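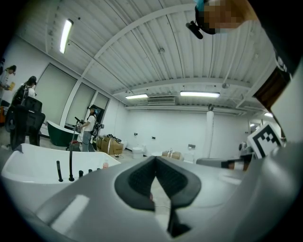 Gripper in hand by the white tub, test room

Handheld grippers at a bathroom showroom firm: what happens to our jobs?
Posted by tubfitter_flundon, Apr 27, 2022

I work for a firm in Flundon that displays and fits baths, basins and toilets. Since the winter we have had a room set aside where staff do ordinary jobs round the bathtubs with a handheld gripper, wearing a head camera and a rig on the back. The recordings go off to teach a robot to do the same jobs. Management call it the Rusano project.

I was moved onto it from the fitting side for 2 days a week. The pay is the same. What bothers me is that I don't know what I am training. If the machine learns to wipe down a tub and turn a tap, do they still need the people who do that now? Our supervisor says no jobs will go but we have nothing on paper. We are also expected to get through 200 recordings a week each, and my wrist is sore by the afternoon. Has anyone been through this, and what should I ask for?

Granström
We had something similar at our place, a warehouse, so not the same but close. Get these in writing before you do much more:

Whether the recording days count as your normal job or as a secondment, and what you go back to afterwards.
Who keeps the video and for how long, and whether your face and voice are on it.
Whether the weekly number is a target or a guide. With us it started as a guide and by September it was on the appraisal form.

On jobs, nobody was laid off here in the first year. The cleaning shift did get smaller, as people who left were not replaced. The work that remained was more checking and putting things right, and some of the older hands didn't care for it. A few of us got a higher grade out of it, but only after asking twice.

For the wrist, report it now and have it put in the accident book, even if it seems minor. Ask to swap hands and tasks every half hour. We went from 600 recordings a week across the team to fewer than that once people started rotating, and the people running it said the fewer ones were easier to use.

gedia_nightshift
Wouldn't worry. They said the same about the floor scrubber and I still go round the edges with a mop.

plainpipe
I disagree with the last post. A scrubber doesn't need you to teach it. If your hands are the thing being copied then it is fair to ask for something for it. Do you have a union rep? If so, go to them before you go to the supervisor again. If you haven't, go in as a group. Our lot asked for a one-off payment and got a paid training day, which was a poor swap, but it was more than they offered at the start.

Also check the rig fits you. Mine hung off one shoulder for weeks until I shortened the straps.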